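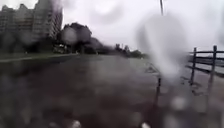

The brochure for the Nendley promenade says the new surface "drains within minutes." Our group was asked to check that claim for the October unit on public space. We came away doubtful.

## What was promised

Rosenthal, the contractor, lists two benefits: no standing water, and good grip in any weather. The project page gives 1000 square meters of paving and a budget of 3000 per tree bed. It gives no test data for either benefit. We asked for some and got the brochure again.

## What we looked at

We picked the open stretch first, where the hedges and the curb run along one side. It has no shade and very little shelter, so the rain lands straight on the paving. 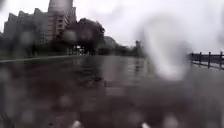 *Fig. 2. Open paved area in rain, high-rise at upper left.*

A shiny surface doesn't prove bad drainage -- any paving shines in the rain. What bothers us is that the plan shows no drains along the curb, and water has to go somewhere. The Iltholm path, which the brochure uses as a comparison, has a drain channel on its plan.
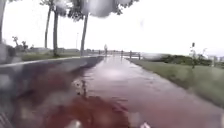
**Does the grass strip take the runoff?**
Only if the water can get over or through the curb, and the plan doesn't show any openings.

We also sent a survey to residents and got 124 replies. Most said they walk more slowly there in rain. That sounds bad for Rosenthal, but we never asked about other paths, so we don't trust it much.

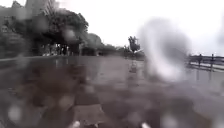 ## What we would still need

- A timed drainage test after the rain stops
- A grip reading on dry and wet paving
- The same survey for the Iltholm path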